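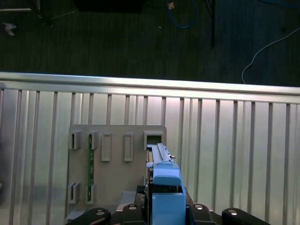
Deddale Reading Rooms: progress report for the second half of the grant

This report covers the period from April to September. It follows the same order as our first report, so that the two can be compared.

Opening hours

The reading room in Deddale is now open in the evening until 8 p.m., as we promised in the application. In Grostbridge we could not do the same. The last bus leaves at 7:15 p.m. and the staff who live outside the town cannot go home after it, so we close there at 7. We asked the bus company if a later service is planned and we did not receive an answer yet.

Loans and members

In the period, 662 books were borrowed from the two rooms together. This is more than in the first half, but the growth comes almost completely from Deddale. In Grostbridge the number stayed nearly the same. We think the collection there is too old for the younger readers, and a part of the money for new books was moved to Grostbridge for this reason. We informed your office about this change in July.

We have 49 new members. Most of them are adults who came first for the language evenings and then registered to borrow books. We did not expect this when we wrote the application. At that time we thought that parents would come through the children.

Language evenings

The evenings continue in Deddale with two groups, beginners and intermediate. The beginners' group was full from the first week, and there is a waiting list. The Mowat textbooks which we bought in spring are good for the intermediate group, but they are too difficult for the beginners. For them the teachers prepare their own sheets, and this takes more time than the budget foresees. We would like to discuss with you if some hours of preparation can be paid in the next period.

Catalog

The move of the catalog to Clikance took longer than planned. The old list had many books with no author or with the title written in two ways, and these had to be corrected by hand. Deddale is finished. Grostbridge has still five shelves to do - mainly local history and the large print books. Readers can already search the catalog from home, but they cannot reserve a book there until both rooms are complete.

Spending

The spending is within the budget, with one exception. Heating cost more than we calculated in April, and we covered the difference from the line for printing. The line for furniture is not used yet. The shelves for Grostbridge were ordered in August, and the supplier gives a delivery time of roughly four months.

Next steps

Until the end of the year we will finish the catalog in Grostbridge, buy the new books for young readers and start a third language group if a teacher is found. The detailed table of costs and the copies of the invoices are attached separately.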